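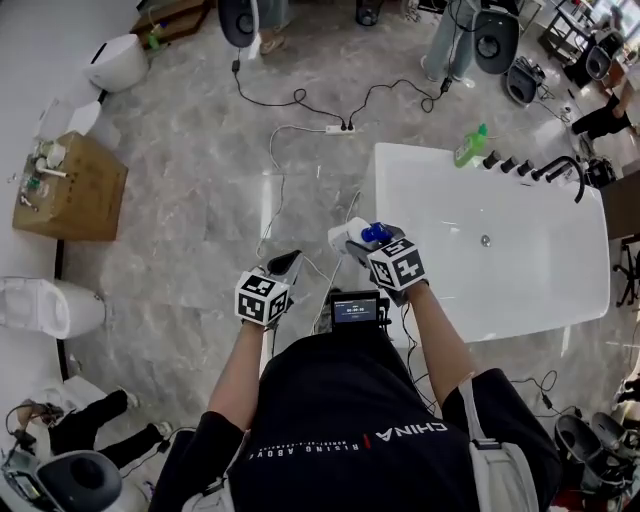
Home Buying Budgets FAQ Contact

Search this site Enter keyword Go

Hand-Held Gripper Kits: Buying and Budget FAQ

Last changed 26/02/2021

Should we buy hand-held grippers before we buy a robot?

Maybe, and I'd wait for a reason. Sellers like to say the grippers are the cheap way in: your people do the bathroom jobs by hand, the recordings teach a robot later, and you save on the robot in the meantime. The last part is true only if you never buy the robot. Ask who will train on the recordings and what that costs. If the answer is "our platform," get the platform price in writing.

What does a pair cost?

Skirkeck quotes by the pair, and the pair is the smallest part of the bill. Our own sheet for the Idstead job had 53 lines on it and the grippers took up two. The rest was straps, spare jaws, storage, chargers, cables, shipping both ways, and people's wages. Wages were the biggest number by far.

Can we rent?

Yes. Stemivance rents for blocks of 30 days. Check whether shipping days count toward the block. On the first agreement I was sent, they did.

Do the marker cubes need replacing?

Budget for it. The printed patterns are what the tracking reads, so a scuffed face is a problem you may only find when the files come back marked unusable. Spare cubes were $135 a set on our quote, which is a lot for a patterned cube. I asked for them to be thrown in and got one set.

How much floor do we need?

More than the brochure says. Toilets and a freestanding tub eat up floor fast, and then you want several people working at once, with power strips and cables down there too. Put cord covers in the budget. They cost next to nothing and were missing from every vendor list I've read.

Is it worth recording small jobs, like picking up a spray bottle?
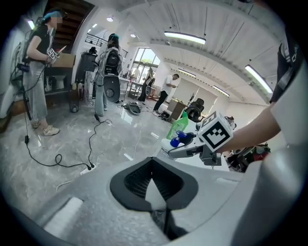

One reader wrote in to say that the small jobs were the only ones their team ever got any use from, and that they wished they had spent the whole first month on bottles and left the scrubbing for later. Fair enough. I'd still want to see what "use" meant there. A recording that somebody keeps is different from a robot that can pick up a bottle in a bathroom it hasn't seen before.

How many recordings should we plan for?

The salesperson will have a number. Ours was 421 per task, and when I asked where it came from I was told it was "based on experience." Pay for a small batch first and have it checked before you sign for more. Put the reject rate in the contract, along with who pays for the redo.

What about used equipment?

Park lists used pairs now and then. Ask for the calibration records and a test recording made on that exact pair. No records, no deal, whatever the discount.

Will it pay for itself?

I haven't seen a payback chart from a seller that included wages for the people wearing the gear. Add that line yourself and send the chart back. Two sellers stopped writing to me after I did.

Can I see your budget sheet?

Use the contact page. Prices are taken out, but the line items are all there, including the ones we forgot the first time.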